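Drurkotex site visit and open day – progress report, August
Prepared for the Orero program manager

Quick one this period, most of the team is still packing down. Full spreadsheet to follow once I've tidied the tabs.

Where we're at

Open day went ahead as planned at the Gallardo building. 83 people through the door, against 57 for the one we ran last winter. Mix of local high school teachers, two aged care providers, a few people from the packing industry and a lot of parents with kids. Doors open 10 am, last group out after 4. Should have allowed longer for the last group.

Demo program was in two halves. Simulated kitchen first, on the big screen, then the Q&A. We'd told you in the last report that the physical arm would be running as well. It wasn't – the replacement wrist cable didn't arrive in time and we weren't going to run it in front of kids on the old one. Sim only. Feedback forms suggest most people didn't mind, though the packing people did, and said so. They want to come back when the arm is up. I've said yes.

Demo results

We ran the pick task 53 times across the day, small objects only, operator driving with the hand controller. Not giving a success rate here as the logging dropped out over lunch and I don't want to quote half a number. Chaiwat Chaiyaporn is going through the saved runs and will have the figure for the next report. My own impression was good in the morning, patchy after lunch. Visitors had a go from early afternoon so thats part of it.

Main problem people noticed: lining up. Operators tend to come in with the object too near one finger, then close, and it gets nudged instead of gripped. Same thing we saw in June. Chaiwat wants to try a centring cue on the operator's view, a simple line, nothing fancy. No extra cost, he can do it inside existing hours.

Second problem, lag on the projector. Looks like the machine feeding the screen is too old to render and mirror at once. Borrowed a newer one from the front office at 1 pm and it was better. Will need our own before the next visit.

Visit by Drukia

Drukia sent 2 people in the morning, before the crowds. They sat through a full run and asked for a copy of the task list. Mostly interested in how long it takes a new operator to get comfortable. We don't have a proper answer yet and told them so. They've offered to send a few of their own staff as first-time users, which would suit us – we need people who haven't seen the kitchen before. Draft agreement is with you for comment, pls have a look at the clause on recordings, I wasn't happy with the wording.

Budget

On track overall. Catering came in over, printing under, more or less evens out. The wrist cable was already paid for last period. Only new request is the display machine. Quote attached seperately.

Next period

– Success figure from the saved runs (Chaiwat)
– Centring cue built and tried with at least the regular operators
– Cable fitted, arm back up, packing visitors re-invited
– Reply to Drukia once we have your comments
– Signage. People couldn't find the side entrance again

If you can get back to me on the display machine before the end of the month I can have it in for the repeat visit.

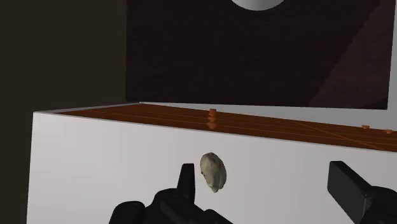
Also still waiting on the updated reporting template from your office. I've used the old headings for now, happy to shift it all across when the new one turns up.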